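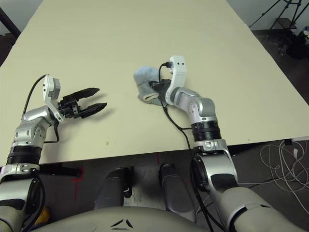

Towels going stiff and smelly after switching to the cold cycle
Laundry & Linens > General
16 replies

mudroom_meg
OK so moved in June, new place has a Hedlund front loader, older one. Been washing everything cold to save on the bill. Clothes fine. Towels are awful. Stiff as a board off the line and by day two in the bathroom they stink. Not new towels but not ancient either. I use Fetley liquid, a full cap, plus softener. Water here is hard, city report says 262 ppm.

Do I need new towels or is it something I'm doing

brackenfell
262 is hard hard. Full cap plus softener plus cold is your problem right there. Soap never rinses out, softener coats it, bacteria eat it. Drop the softener today. Half a cap. Wash hot.

tinroof88
Disagree on the hot part. I've washed cold for years, no smell. It's the softener and it's how long they sit in the drum afterward. People start a load at 9 pm and hang it at 7 am and then blame the water temp.

mudroom_meg
...I have done that. More than once lol. So softener goes. What do I do about the buildup thats already in there?

brackenfell
Strip them once. Tub or big bucket, hottest tap water you've got, washing soda, leave it 3 hours, stir when you walk past. Then a wash with NO detergent, extra rinse. Don't do the whole closet, start with a couple and see if you even like the result.

Mine, the fuzzy blue one with the pale edging:

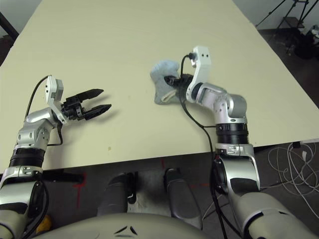

pollyester
Stripping is way oversold imo. Gray water in the bucket is mostly dye and minerals, people see it and get excited. Did it to a set of dark green ones and they came out blotchy. If the towels are cotton try vinegar in the rinse a few times first. Cheap and you can't wreck much.

brackenfell
Darks yeah, wouldn't do it to darks. But vinegar for hard water at that level is going to take forever. And check the manual, some makers don't want it anywhere near the door seal.

tinroof88
Vinegar in a front loader once a week will eat the rubber eventually. Had a Clastel that started leaking at the bottom of the door, repair guy blamed vinegar. Could've been age too, to be fair.

pollyester
"eventually" doing a lot of work there. I said a few times, not weekly forever

gullwing_t
Going to ask the boring question. What material? Everybody's talking like it's all cotton. Microfiber is a different animal. No softener EVER on those, it clogs the fibers and they just push water around instead of picking it up. And no hot dryer. Low heat or line. Don't wash them with cotton either, they grab every bit of lint in the load and you'll be picking at it all evening.
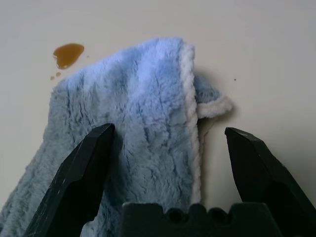

Long pile ones are the worst for lint. Shake outside before washing, shake again before hanging, and pull them out the second the cycle ends. I do mine at 43 C because my machine's European and that's what the dial gives me, you'd call it warm. Comes out fine.

mudroom_meg
Mix of both! Bath towels are cotton, the hair ones and cleaning ones are microfiber. All going in together. Oh no

gullwing_t
Yep. Split them. That's half your stiffness fixed I bet, or at least the lint.

tinroof88
Lint and stiffness aren't the same thing. Stiffness is line drying in still air with minerals in there. Snap them hard when they come off the line, or ten min in the dryer on no heat.

hollowaycreek
Had a similar smell and it was the machine. Pull back the gasket and look. Clean the filter too, little door at the bottom, put a tray down first, a LOT comes out. My Hedlund had a sock and what was once a receipt in there.

mudroom_meg
Update. Looked at the gasket. I'm not going to describe it. Wiped it out, ran it empty on the hottest setting, filter had three hair ties. Going to do this in order I think, writing it down so you can yell at me:

1. Machine clean, done. Leave the door open from now on.

2. Sort into two piles, cotton and microfiber. Softener bottle goes to my sister. Half a cap of Fetley each load.
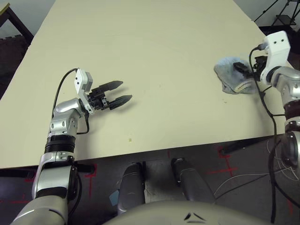 3. Soak two of the white cotton ones in washing soda, see what happens. Greens stay out of it.

4. If still crunchy by September look at a water softener. Landlord has a Hirkel in his own unit so maybe he'll go for it.

pollyester
No yelling. I'd swap 3 for vinegar but you knew that

brackenfell
Good list. Extra rinse on everything, you forgot the extra rinse.

tinroof88
and set a timer so they don't sit in the drum all night

mudroom_meg
Timer set. First load of cottons is in now, will post when theyre dry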